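Print this page
E-mail this page

Flitine Household Water Log - README

Version of 9/16/22. Maintained by Izzati Wibisono and Miłosz Głowacki.

The log holds water meter readings from 133 homes in the Geller district. Each home wrote down its reading every morning for 30 days in January. We wanted to see which small changes at home save water, for example a shorter shower or a full load in the dishwasher.

Files

readings.csv - one row per home and per day, in liters
homes.csv - number of people, garden or no garden, type of toilet
habits.csv - the changes which each home chose to try

A home could choose up to 3 changes. In 70 homes the family also kept a short diary, but the diaries are not included, as they contain names of children and neighbors.

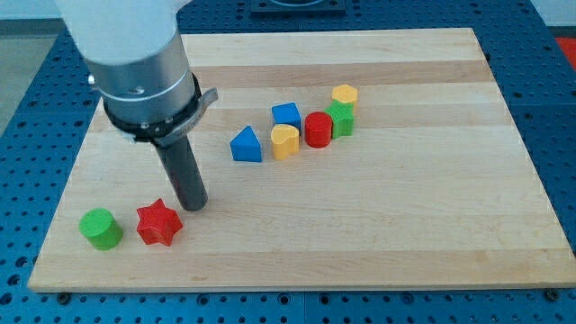 Why are some readings lower than the day before?
The meter was replaced during the month, and the new one started again from zero. These rows have the value 1 in the column meter_changed, and you should leave them out before you calculate daily use.

Known problems

Readings were made by hand, so please expect typing mistakes. Hafiz Simanjuntak corrected the ones where two digits were clearly exchanged. All others stay as we received them. Homes with a rain barrel report only tap water - the barrel was never measured.

Use

You may use and share the files freely if you name the Flitine log as the source. Please do not try to find out which home is which. Corrections go to Miłosz, with the home number and the day.

Print | E-mail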